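4. The Skorkuretti kit on our bench

4.1 What we bought and why

I'll be upfront that this section reads more like a shopping report than the rest of the paper. We had money for one complete gripper kit, we'd narrowed it down to two, and the Skorkuretti won mostly on spare parts. The Kostero was the nicer looking of the pair (lovely case, foam cutouts and everything!), but a replacement fingertip for it meant sending the whole hand back, and I've run enough long sessions to know how that goes. With the Skorkuretti you get the hand, two sets of fingers, a wrist bracket, a small camera that bolts onto the bracket, and a year of support over email. You also get a paper manual, which I've come to love, even with its page order.

Cumholm, who sell the kit in our region, offer an installation service as an extra. We paid for it. Looking back I'd probably skip the installation and keep the second half of that package, the calibration visit, where a technician goes through the camera-to-wrist offset with you and leaves you with a file you can load again whenever something gets knocked. Something always gets knocked. We've loaded that file more often than I'd like to put in print.

The arm was already ours and so was the bench. I mention it because the price on Cumholm's quote covers the kit only, and I've had two emails from people at other labs who read it as a price for a working station. It isn't one! Budget for the arm, the mounting plate and a good deal of cable management on top.

4.2 Setup for the handling trials

The trials were run at the Bukhari bench, which is our name for the long wood-topped table by the wall. We kept the wood surface on purpose. The kit's own demo material uses a black rubber mat, and black fingers over a black mat are a pain to segment, so I wanted to see how the wrist camera did over something pale with a bit of grain in it. Quite well, as it happens, and the grain was less of a bother than I'd feared.

We ran 273 grasp attempts in total, spread over a few sessions, the longest of them on a Wednesday that I remember mainly for the air conditioning. Of those, 70 were with the narrow finger set and the remainder with the wide padded set. The parts were small plastic and metal pieces from our assembly bin, chosen because they're awkward: rounded sides, few flat faces, and metal bits sticking out where you'd least like them. Each attempt had the same shape. Move in over the table, close on the part, lift, turn, hold for the camera, put it back. The arm speed stayed at the kit's default setting during the holds and was turned up for the moves between them, which is something the manual lets you set per segment (page 41 in our copy, in the middle of the chapter on storage).

I scored an attempt as clean when the part stayed put in the fingers for the whole hold, as shifted when it rotated or slid but stayed in, and as lost when it didn't. Shifted is a mushy category and I went back and forth on it a lot. In the end I left it as a single bucket, since splitting it by angle would have suggested more precision than a wrist camera can give us.
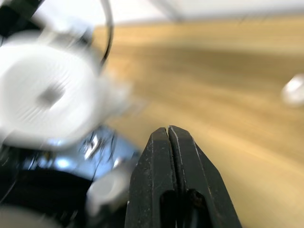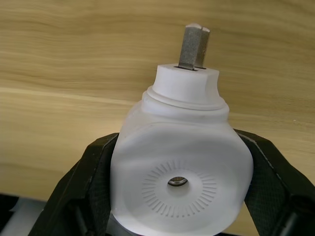 Figure 3. Wrist camera views at the bench. First: fingers together over the wood, with the surroundings blurred. Second: a white plastic part with a metal shaft, held upright between the textured pads.

4.3 What I liked

The pads are the best thing in the box. They're grippy without being sticky, they don't leave marks on plastic, and changing them takes one small hex key and a bit of patience. On rounded housings they did far better than I'd guessed from the data sheet, and once a part was in properly it stayed in. Most of our clean scores on the wide set come down to those pads, I'm fairly sure, though we didn't run a bare-finger comparison and I'd love for somebody to do one.

I also liked how little the software asks of you. You can script a whole cycle in an afternoon, and the default force limit is gentle enough that I was happy to let a new student loose on it by the second day. The log files are plain text. I could hug whoever decided that.

4.4 What I liked less

The camera is the weak spot. It's fine when the wrist is still, but it's a small sensor with a slow shutter, and as soon as the arm gets moving at any decent speed the background turns to soup. The fingers stay sharp, being bolted to the same wrist, so your fingertip tracking looks wonderful while everything you'd want to reach for is a smear. For our protocol that was okay, as we only scored the holds. If you're hoping to do visual servoing on the approach you'll want to either slow right down or budget for a better camera, and the bracket's hole pattern will only take a few models.

Wear is the other one. The coating on the narrow fingers scuffs easily and picks up dust like you wouldn't believe, and we ended up wiping them down between sessions. I saw no effect on grasping from it. It does change how the tips look to a color-based detector, though, and I had to redo my thresholds once partway through - a boring job that I'd have put in the schedule if I'd known.

Then there's the support. Cumholm answered almost every question within a day in the first months and then went rather quiet over the summer. A July query about the firmware update took three follow-ups. The answer, when it came, was good and complete, and included a patch I hadn't asked for that fixed a homing problem I'd been blaming on our cabling.

4.5 Would I buy it again

For bench work at modest speeds, yes, and I'd get a third set of pads with it. I'd leave out the installation, keep the calibration visit, and ask in writing about summer cover before signing. For faster work I'd want another look at the Kostero, whose camera I've only tried for an hour at Cumholm's showroom. The per-part results for both finger sets follow in Section 5, where the shifted cases are listed separately.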